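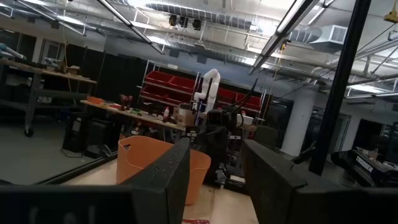
Ullow Hardware Wallet, Second Edition

If you've been keeping your coins on an exchange and sleeping a little badly because of it, we made the Ullow with you in mind. It's a small, plain signing device that keeps your private keys offline, and it works with Wan, our own staking network, as well as 9 other chains (the full list is in the setup guide, and we add to it whenever we can!).

Narendra Kashyap and Zhenhua Fan started sketching the first edition at a kitchen table in Nostthorpe, and a good many of the changes this time came straight from people who wrote in to grumble about the buttons. The buttons are bigger now. The screen shows a whole address at once, so you can check it before you press anything.
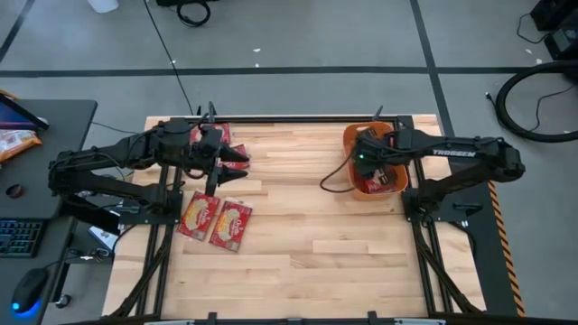
Snack packages on the butcher-block table

What comes with it
Ullow wallet, 2 recovery cards, a short USB-C cable and a cloth pouch

Memory
Room for 100 accounts

Price
$185, shipping included

Orders go out from our Cendonham office every weekday, and the next batch ships in June. Please write your recovery words down on the cards before you move any coins over, and keep the two cards in different places. We can't recover them for you, however nicely you ask. Support answers email every day except Sunday.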